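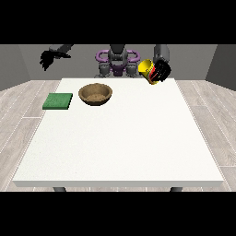
Fondel Two-Arm Bench Robot
Simulator and open day bookings

Overview | Specs | Open days | Spares

The Fondel is a two-armed bench robot with fingered hands, built by Listeck for people who have a table and would like something else to clear it. Before you commit to the hardware, you can try it in Flakix, our simulator, where dropped crockery costs nothing and the floor never needs sweeping.

What happens at an open day

We run them every Tuesday in July. You get a seat, a coffee of modest quality and a go at the tabletop program. The standard layout is a bowl, a flat green pad and a yellow cup on a plain white table. The right hand takes the cup. The left hand waits its turn, fingers spread, looking like it has an opinion.

Arvo Pitkänen runs the session and will let you move the bowl wherever you like. Visitors tend to put it as far from the robot as they can reach. He has seen this before.

After the simulator we walk down the hall to the real one. It is slower, louder and less tidy in its habits. Please keep your own mug off the bench.

Specifications
Arms: 2
Joints: 7 per arm
Working speed: slow enough to argue with
Colour: grey and purple (we get asked about the purple; it stays)
Hands: black, multi-fingered
Control software: Amin, included
Simulator: Flakix, included, one licence per robot

The Amin library ships with 108 tabletop tasks. Folding a fitted sheet is not among them, and emailing us will not change that.

Service
First service is due at 2000 hours of running. Simulator hours do not count, though one customer did ask.

Bookings
Sessions start at 2 pm and finish when the coffee does. Closed-toe shoes are required for the workshop half. Kids are welcome if they can leave a big red button alone. The same goes for adults.

Reserve a seat | Request a quote | Download the Flakix trial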